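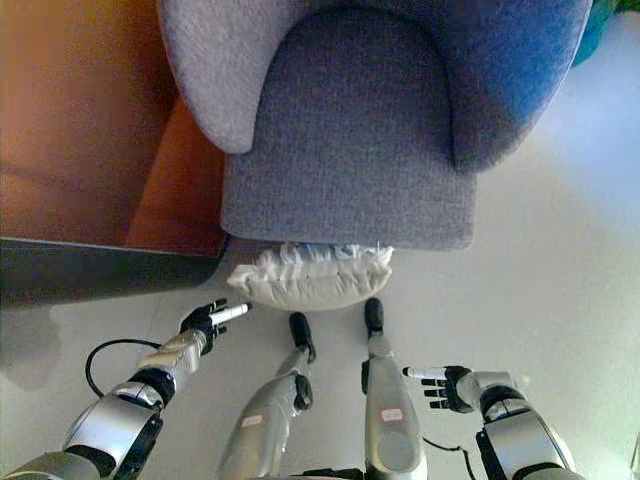

Pillow insert sliding off tub chair, fringe shedding
Upholstery and Soft Furnishings > Cushions and Inserts

seamallow34
Posted Tuesday 7:12 pm
Chair is a Junell with a wraparound back, gray woven cover, one fixed seat cushion with a squared front. The pillow is a small cream-white one with fringe on one long side. It goes off the front of the seat a few times a day and ends up on the floor right under the front edge. No one has to be sitting there.

Seat slope measures 2 degrees down toward the front. Cover on the pillow is a smooth Pokent cotton, insert is polyester fiber, 203 grams on the kitchen scale.

Two questions.
1. Is 2 degrees enough to do this, or is it the fabric pairing?
2. The fringe is fraying at one end. Repair or remove?

tackstrip
Posted Tuesday 7:40 pm
2 degrees is nothing. Plenty of chairs slope the other way by more than that and people still lose pillows off them. What is the seat fill? If it's crowned in the middle, the pillow is sitting on a hump and any push sends it forward.

seamallow34
Posted Tuesday 7:58 pm
High density foam with a wadding wrap. There is a slight crown. I put a straightedge across it front to back and got 7 mm in the middle.
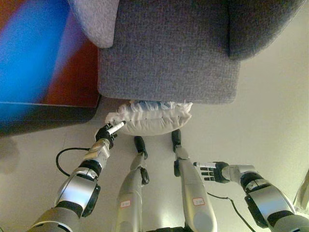
Where it ends up: on the floor just under the front edge, fringe toward the chair.

bobbin_case
Posted Tuesday 8:21 pm
There's your answer. Crown plus a low friction cover. The woven seat fabric has some grip, the pillow cover doesn't, and a light insert doesn't press hard enough into the weave to catch.

Swap the insert for feather and down, one size up from the cover. A heavier insert settles and takes the shape of the seat. Fiber inserts keep their belly and roll on it.

tackstrip
Posted Tuesday 8:33 pm
Disagree on going one size up. On a pillow this small an oversized insert makes it rounder, and round is the problem. Same size as the cover, or even slightly under, so it lies flat.

bobbin_case
Posted Tuesday 8:47 pm
Undersized feather inserts go limp at the corners inside a month. The left corner in the first photo is already folded to a point.

tackstrip
Posted Tuesday 8:50 pm
Limp corners stay on a chair.

Ita Ó Conaill
Posted Tuesday 9:26 pm
I do alterations and a fair amount of cushion work. On the fringe: check how it's attached before deciding. If the header tape is caught in the seam, open the seam 2 inches past the frayed part, trim the loose threads, fold the tape end back into the seam allowance and close by hand. If it's topstitched on, take it off. Topstitched fringe on a light cover pulls a ridge along that edge and you won't get it to lie flat again.

Either way run a line of Thiele seam sealant along the tape end and let it dry overnight. Test first on the inside, it can leave a yellowish mark on cream.

On the sliding: which way round does the pillow normally sit? Fringe forward or fringe back?

seamallow34
Posted Tuesday 9:41 pm
Fringe toward the back of the seat. Tape is in the seam, I turned the cover out to look.
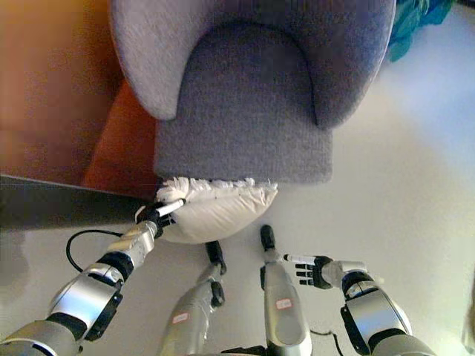
Pillow against the front of the seat cushion, fringe along the side that meets the gray fabric.

Ita Ó Conaill
Posted Tuesday 9:55 pm
Then it's repairable. The fringe side is the thick side, so the pillow is wedge shaped with the thin side forward. Try it the other way round for a week before you buy an insert.

loomstate
Posted Wednesday 6:30 am
Cheaper fix: a square of Jurex grip mesh tacked inside the back panel of the cover. It won't grip from inside the cover unless you leave a window, so stitch it on the outside of the back panel if you don't mind the look. I've got it on two bench pads.

bobbin_case
Posted Wednesday 7:04 am
Rubberized mesh on a woven wool blend will pill the seat. I wouldn't.

loomstate
Posted Wednesday 7:15 am
OP hasn't said wool. Mine are on polyester and there's no pilling.

seamallow34
Posted Wednesday 12:18 pm
Label says polyester with a rub count I don't trust. No wool.

Will turn the pillow around first, then repair the fringe at the weekend. If it still slides I'll try a same-size feather insert. Holding off on the mesh for now.

tackstrip
Posted Wednesday 12:31 pm
Weigh the feather one when you get it. I'd want it at 336 grams or more for it to make any difference.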